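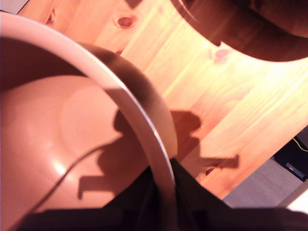

New house rules for recording sessions at Groltadham

The revised rules for recording manipulation data on the Jiver benches take effect on September 5, 2022. They replace the two-page sheet that has been taped up next to the benches since December. Anyone who runs an arm, resets objects or signs off on recordings needs to read the full version before their next session. A summary follows.

Most of the changes come from a review that Junhao Su carried out over the summer. He went through 409 recordings of tabletop tasks with bowls and containers and marked each one against the old rules. Of these, 279 passed. The usual reasons for failing were lighting that changed partway through an episode, cables crossing the work area, and notes that didn't match the objects on the table.

Lighting. Set the lamps before the first episode and leave them alone until the batch is finished. Hard shadows are allowed. A lamp above and behind the arm will throw the outline of the gripper onto the bowl and onto the wood next to it, and glossy plastic will show a bright spot. Both are fine as long as they are noted on the session sheet. Moving a lamp in the middle of a batch is not fine, and the batch must be split at that point.

Cables. A thin cable can run across the inside of a bowl in the camera's view and be easy to miss from where the operator stands. Check the live view before you start, with the arm at the start pose and again at the grasp pose. If a cable shows in either one, reroute it or write it down. Cables that can be reached by the fingers must be moved in every case.

Equipment on the floor. Boxes and power supplies may stay beside the table. They must be clear of the operator's feet and of the path to the stop button. Do not move them between episodes, even when they show past the table edge.

Close views. When the gripper is at the rim of a large bowl, it can fill the whole lower part of the picture as a dark shape with hardly any detail. Reviewers should not reject an episode on those grounds. They should also not mark a grasp as successful from one such picture. Use the joint log and the pictures before and after.

Objects. Record the color and material of every object on the table, including the ones that are not part of the task. "Bowl" is not enough when there could be two. If you can't tell what something is from the recording, write "unknown container" and move on.

Stops. The stop button is tested at the start of each session and after any break longer than 10 minutes. Hands stay off the table while the arm is powered, including during resets. This is unchanged from the old sheet, but it now has to be initialed.

Reviewers will check 5 episodes from each batch, picked by the Felitz script. If one fails, the whole batch is checked by hand. Operators do not review their own batches.

The Güler group will follow the same rules on its own benches, so session sheets from the two rooms can be filed together. Blank sheets are in the tray by the door. Send corrections to Junhao Su.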